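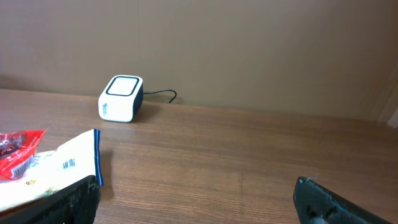 Loredana Gentile wrote in after the first version of this review and said the Pace deck tracker miscounts the discard pile whenever a card returns to hand. She is right, and I have retested with that in mind.

Pace is a paid overlay for Kostlow, the digital card game, sold by a small outfit called Beltwood. It reads the game's log file and shows what is left in your deck, what the opponent has played, and the odds of drawing a given card next turn. I ran it for 14 days on ladder, mostly with a slow control list, on build 1924.
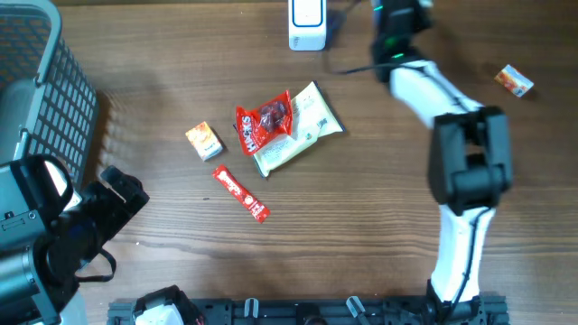

Draw odds are the main reason to pay for it. The numbers matched my hand calculations in every matchup I checked, including decks that shuffle extra copies in mid-game. The layout is less good. By default the overlay shows remaining cards in the order you added them to the list, so minions, spells and weapons end up side by side like the snack packages and boxes on that wooden tabletop, with a gray basket with a grid of openings next to them that could hold the lot. Sorting by cost fixes most of it, but the setting resets after each patch – Beltwood says a fix is due in July.

The discard bug is narrower than I first thought. It appears only when a card is bounced and replayed in the same turn. The tracker logs two plays and removes two copies. With Gomholm Ferryman in the list you will see this often. Restarting the overlay between turns corrects the count, at the cost of a few seconds on your rope. 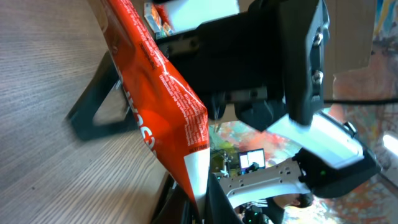
Match history is stored locally and capped at 4000 games, after which the oldest entries are overwritten without a warning. Export to a spreadsheet works, though the opponent's class is written as a code and you have to look it up in the help file. Memory use stayed flat over long sessions. I had 3 crashes, all when switching from windowed to full screen.

Buy it if you play control or combo and care about exact odds. Aggro players can get by with the free counter built into the client. Score: 7 out of 10, up from 6 before the last patch.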